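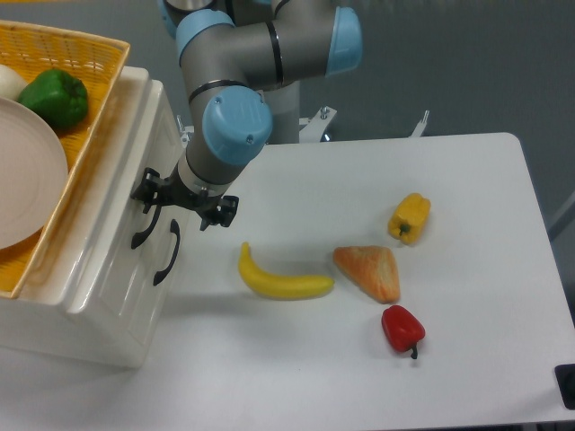 Flumdale, 15/10/2020 – Bromari, a maker of control software for robotic arms, opened the doors of its Flumdale workshop to customers, teachers and neighbors this week. The visitors could see the company's household handling project at work for the first time. It was also the first open day at the site since the company moved from Whitfield in January.

The main demonstration of the day was a tabletop task with toy food. A single arm with a two-finger gripper works between a white table and a small white cabinet with a basket on top. The arm has to find the food on the table, decide how to grasp it and bring it to the basket. For a person this is a task of a few moments. For a machine, a curved banana and a bell pepper are two quite different problems, and the engineers of Bromari explained to the guests why.

"People come to us and expect to see something fast," said Priya Haverford, head of the handling project at Bromari. "We showed them something slow, and they stayed to watch. When the arm stops before a grasp, everybody in the room becomes quiet. I was very happy with the questions we received, especially from the school groups."

The arm is controlled by Drotent, the company's own software package. Drotent plans each movement from the camera picture and does not need the objects to be placed in fixed positions. Between the runs, guests were invited to put the toy food on the table in any way they liked. Some placed the pieces close together, which makes the work of the gripper more difficult. Not every grasp was successful, and the team decided before the event that failed attempts would be shown in the same way as the good ones.

To prepare the demonstration, the team recorded 2,000 practice runs at the same kind of table. Of these, 1,000 were guided by a human operator and the others were carried out by the software alone. The company will continue the recordings during the winter, with the drawer of the cabinet as the next subject. Opening a drawer by its handle asks for a different kind of contact than lifting a toy vegetable, and the present version of Drotent can do this only at low speed.

The open day was held in small groups, with registration in advance. In total 100 guests had a place on the list. Each group spent time at the demonstration table and then went to the workshop, where the technicians explained how a gripper is mounted, checked and replaced. Visitors who wanted to try guiding an arm by hand could do so at a second station under supervision.

Davina Moncrieff, managing director of Bromari, thanked the guests for their patience with the registration and the waiting times. "Our neighbors see the delivery vans and the light in the windows at night, but they did not know what we are doing inside," she said. "Now they know it a little better. We also learned which parts we explain badly, and there were several."

Bromari plans to repeat the event next January. Schools and technical colleges can already ask for a place, and groups from outside the Flumdale area are also welcome. Visits for customers with their own handling tasks can be arranged separately, and it is possible to bring sample objects for a trial at the table.

About Bromari
Bromari develops control software and training methods for robotic arms in homes, kitchens and small workshops. The company was founded in Whitfield and is now based in Flumdale. Its main product is Drotent.

Press contact
Bromari, Press Office, Flumdale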